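Grasping set passes 900 examples

The small-parts handling project at Kutovlow now has 900 recorded grasps in its training set, up from 97 in December. Xiaoqing Pan and Onni Ahonen run the sessions between them, with Ntombi Matlala checking each recording before it goes in.

An operator guides the arm by hand controller through one full pick and place. The wrist camera and joint positions are saved together, and the operator marks the attempt as good, poor or dropped. Dropped attempts are kept – the model needs those too. A session takes roughly 5 hours, including the time spent moving objects between runs.

The current round covers seven object types, mostly handheld electronics and their housings. Shiny backgrounds are still a weak point, and Gonçalo Louro has asked for more runs with the overhead lights on.

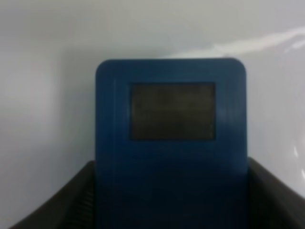
Wrist camera view of a blue device with a dark screen between the gripper fingers.

Anyone with objects to lend should write to Barış Kurtuluş. Flat-sided items are welcome, but please remove batteries first.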